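Tekden small precision screwdriver, long shaft — three months in

Posted Apr 18, 2025 by Reet Liepiņa

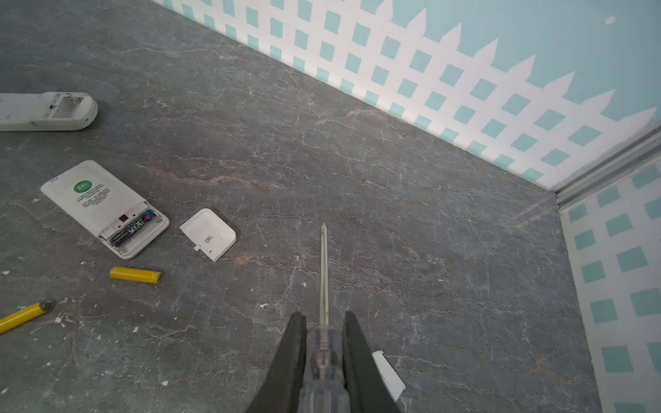

Bought this for one job. AC remotes. We rent out two small apartments and every remote we own has a battery door that some guest has either lost, snapped or taped down. Got sick of digging through the kitchen drawer for a butter knife, so I ordered the Tekden off Clirari with a bunch of other stuff. 11 dollars, free shipping because of the other stuff.

Short version: good little driver, handle fine, tip so-so. Keep reading if you care.

The shaft. Long and thin, reason I picked it. My old one is a stubby thing and you can't see past your own knuckles when you're working down in a battery bay. With this one you can see the contact, see the spring, get the tip under the end of a battery and lift. Nice. Doesn't wobble in the handle either, even now.

The handle. See-through grayish plastic with grooves down it. Looks cheap, feels okay. Grooves are deep enough that I don't lose grip with hand cream on (don't ask). It does roll, though. Put it down on a counter with any slope at all and off it goes. I've picked it up off the floor a lot. Would pay another dollar for a flat side or a hex collar or something.

The tip. Came sharp and clean. After one winter of scraping green crud off contacts it's a bit chewed. I know, I know, that's not what a screwdriver is for, but it's what everybody does with it. For actual screws it has been fine. Small ones only. Tried it on a cabinet hinge in December and gave up, you can't get any torque from a handle that thin. Not the tool's fault.

What I've used it on so far:

Remotes, mostly. Prying old batteries out, cleaning up the springs, popping doors that were stuck.
Kitchen scale, same thing.
Doorbell.
Reading glasses, once. Too big for those, slipped and scratched the hinge.
A smoke alarm cover that would not budge, worked first try.

Tip for anyone doing remotes — go easy on the tab on the battery door. Old white plastic gets brittle and that tab is the first thing to go. Push, slide, and if it won't slide don't lever it from the side. Ask me how I know. Also wipe out the inside while it's open, you'd be amazed what collects in their. A dry toothbrush is enough for dust. For the crusty stuff I use a drop of vinegar on a cotton swab, let it dry properly, then new batteries.

Compared to the others: my sister in law Marjatta swears by her Suvarna set, 17 bits in a case with a magnetic handle. It's nicer, no question. Also costs way more and she's already lost four of the bits. The Vimden one I had before this was shorter, tip bent inside a month. Wouldn't go back.

Packaging was silly. Blister pack you need scissors to get into, plus a folded sheet of warnings in tiny print. No cap for the tip, so I keep it in an old toothbrush tube. If you carry it in a bag you'll want somthing like that or you'll poke a hole in the lining.

Would I buy it again. Yes, and I did, second one lives at the other apartment. For electronics with real tiny screws get a proper set. For battery bays, remotes, toys, that kind of thing, this does it.

4 out of 5. Lost a point for rolling.

Update: somebody asked if the tip is magnetic. Mine is, barely. Picks up a small screw if you're patient, drops it if you breathe.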